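The Folding Standard
A story by Emil Ammann

Armelle Poulain had read a lot of standards, and she trusted the short ones least. The draft from Villavmont was short. Clause 2 said that a cloth was "to be presented flat and handled with due care," and it had taken the authors a whole page to get that far.

"Due care," she said. "Who checks that?"

"The operator," said Rupert Schwaiger.

"And who is the operator?"

Rupert nodded toward the table, where both arms had hold of the brown cloth by its top corners.

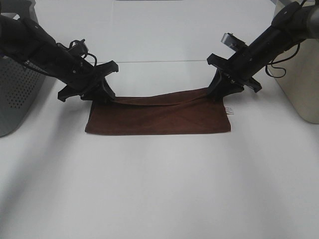

Page last changed: June 2020

She pulled a stool over. The upper edge hung between the grippers in a shallow sag, and she had to admit it looked careful. Plenty of things looked careful. At Kettler she had signed off a press that looked careful, and by August they were rewriting the guard rules.

"It's passed 121 runs out of 144," Rupert said.

"Passed by whose rule?"

"Ours."

"You wrote the rule after the runs or before?"

He took a while with his coffee. The draft had a table of tolerances, but the column for creases had been left blank, and a pencil note beside it said ask Selina.

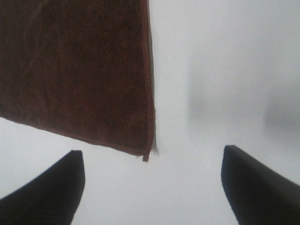

Photo: Wendelin Kuster / Tarnik

Selina Hämmerli came in when she was asked. She had written the first version, four pages longer, with a stop condition for every way a towel could hang crooked. Coletti, who was paying, had sent it back with a line through most of it.

"They said a towel isn't a hazard," Selina said.

"It isn't," said Armelle. "The arms are. Where did the stop conditions go?"

"Annex B."

"There is no Annex B."

"No," said Selina. "They said it would follow."
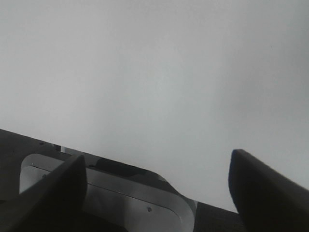 A good standard, in Armelle's view, said what a machine must do when it had nothing to do. This one was silent on that. It had a paragraph on grip force and another on wiping down the table, and not a word about a gripper with its fingers apart and nothing between them, which was surely the state it would be in whenever someone reached across for a dropped pen. She wrote "open and empty: safe?" in the margin and underlined it. Rupert said that was common sense. She said common sense had cost Kettler around 2,000 francs a day.

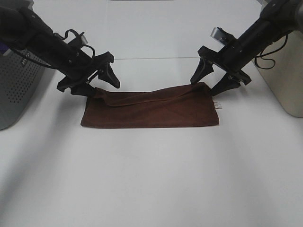

Last edited June 2020 - EA

"Look at the two corners," she said. "Is that presented flat?"

Rupert bent down. "Near enough."

"There's a crease across the top. Does near enough have a number?"

Selina laughed, then stopped, and went to find her old four pages. Armelle uncapped her pen and crossed out "due care." She left the space empty and asked Rupert to fill it in while she watched. He was still holding the pen when Selina came back with the folder.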